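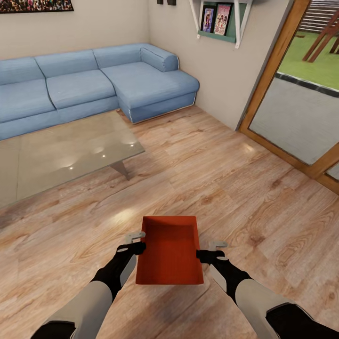
Grirko Household Manipulation: Two-Arm Carry
Minutes of the August software meeting

Present: Yaroslav Semeniuk (control, chair), Ga-eun Kwak (planning, minutes), plus perception, the simulator desk and one person from tooling who had been told it would take half an hour.
Apologies: the build server, which was down until 10.40.
Meeting opened at 10.05 and again at 10.15, once the screen had been found.

1. Minutes of the last meeting
Agreed, with one correction. Item 4 recorded that the grasp problem was "fixed". YS asked for this to read "no longer happening on YS's machine". Changed.

2. Matters arising
The folder called new_final_2 has been deleted. Two scripts turned out to need it. It has been put back, and tooling will rename it to something an adult could say out loud.
The coffee question was deferred for the third time.

3. Carrying the box: where we are
The living room in Vestau is now the standard test for the two-arm carry. The arms take the red box by its left and right walls and move it across the room above the floorboards without dropping, crushing or twisting it. The box is empty for now. YS would like it to stay empty until the end of the quarter. Perception would like something in it by next week. See item 5.

Results from the overnight batch, 600 runs:
Box arrived at the goal, level and in one piece: 445
Box dropped: 134
Stopped by the safety check before lifting: 21

The chair described this as encouraging. The minutes-taker points out that a waiter with the same record would be looking for other work.

YS took us through the drops. Nearly all of them come from the same place. Sukier runs each arm as its own controller with its own idea of the time, and when one arm is late the other carries on pushing inwards with great confidence. The thin walls don't give it much to push on. The grip then slides upwards and the box leaves from underneath. YS played one of these at quarter speed, several times, possibly more than the discussion needed.

The proposed fix is to stop treating the arms as two robots that happen to share a box. One controller would track the pose of the box and the squeeze across it as two separate targets, and hand out joint commands to both sides from a single clock. YS has this working in a branch. The branch doesn't have tests. GK asked whether "working" was being used in the sense of item 1. YS said it was being used in a slightly better sense.

Decision: merge once there are tests for a late arm, a missing arm, and both arms reporting the same serial name, as happened in June and will not be discussed again.

4. Planning
GK reported on Erdős. The planner now treats the box as part of the robot once both contacts are confirmed, so the elbows are no longer sent through places where the box can't follow. Planning time for the usual start is down. Planning time for starts close to the coffee table is up, and in the worst cases Erdős thinks for a very long time before announcing that the task is impossible, when all it had to do was lift a little higher.

The cause is the table's collision shape. It had been imported as one solid block down to the floor, so the planner has been politely walking round a great deal of air. The sofa has the opposite trouble: the chaise end was given a shape smaller than the drawn one, and a forearm can pass through the upholstery without a murmur. 1,477 of the stored plans were made against these shapes. GK proposed throwing them all away. There was a silence of the sort usually kept for funerals.

After discussion it was agreed to replay them against corrected shapes and keep whichever survive. GK expects few mourners.

The simulator desk asked whether anyone had a view on the glass door. At present it is collision geometry like anything else, and Erdős stays well clear of it. Perception's view of the door is under item 5 and is less settled.

5. Perception
The box is found reliably. It is a strong red-orange against pale boards and perception asked that this be taken into account before anyone offers congratulations. With the colour switched to a light brown the success rate of the detector fell far enough that the graph needed a new axis.

Other points raised:

The near and far edges of the box. The pose estimate sometimes swaps them, which turns the box through 180 degrees on paper. For an empty tray with matching walls this does no harm. For a tray with a bowl of soup at one end it would matter to the soup. Perception wants a mark on one wall. YS said customers would not be putting marks on their boxes. Perception said customers would not be putting up with this detector either. A symmetric pose representation will be tried first.

Glass. The depth model returns the lawn through the door when it is in a good mood and a flat wall when it isn't. Neither is wrong, exactly, but the arms need to know which they are getting. Perception will add a class for "surface you can see through and must not drive through".

Reflections. Bright spots on the glass table top are still being reported as small objects every so often. In one run the robot was asked to clear the table and made a sincere attempt to pick up a light. Filtering by depth agreement gets rid of most of these. The rest will be kept as a test case, and tooling asked that the clip not be shown to the sales side.

Fingers. The segmentation mask for the gripper leaves out part of the metal fingers when they are next to the box edge, so a finger is now and then counted as box. The contact check in Sukier then says the box is touching itself and gives permission to lift. YS went rather quiet. This may explain some of the drops in item 3, and the neat account given there should be read with that in mind.

6. Simulator
Vestau 's contact model was changed last month and the friction default with it. This was in the release notes, in the section after the one everybody reads. Runs from before and after the change can't be compared. The chart in the corridor compares them. It will be taken down.

The desk also asked for guidance on how many rooms are wanted. Planning would like many rooms with dull furniture. Perception would like few rooms with difficult lighting. Control would like this one room, for ever, with the box always starting in the same place. The desk will provide a second room and everyone will be equally unhappy.

Request from the desk: please stop moving the sofa by hand to make a run succeed. The logs record who moved it.

7. Tooling
The replay viewer now shows both arms' commanded and measured positions on one time line, with contact events underneath. It was very well received, and YS had found two late-arm cases with it before the demonstration was over, which slowed the demonstration down.

Still to do: the viewer opens every log in full, including camera streams, and on a laptop this is a good way of heating a small office. It will load streams only when asked.

Naming of runs. Current names in the shared store include "test", "test_real", "please" and "box_no". From now on the name will be made from the commit, the room and the seed. Anyone who wants to express a feeling can use the comment field.

8. Any other business
GK asked what the robot should do when it is holding the box and the planner fails. At the moment it holds on until somebody notices. YS said this was safe. GK said so was never switching it on. The agreed behaviour is to lower the box straight down to the floor if the space beneath is clear, release, back both arms away and report. If the space isn't clear, hold on and report louder. "Louder" to be defined.

Coffee was raised again under this item and ruled out of order.

Actions
YS: tests for the single-clock controller, then merge. Rerun the 134 drops with the finger mask corrected by hand, and bring both sets of results, including the embarrassing one.
GK: replay stored plans against the new shapes. Write up the lower-and-release behaviour on one page.
Perception: symmetric pose for the box, see-through class, finger mask. Brown box results to be repeated with an unkind carpet.
Simulator desk: correct the table and the chaise. Second room. Friction value to be printed at the top of every log, in capitals.
Tooling: run names, lazy loading, and the folder.

Meeting closed at 11.50. The next one starts at 10.00, in whichever room has a working screen, and the person from tooling has been told it will take half an hour.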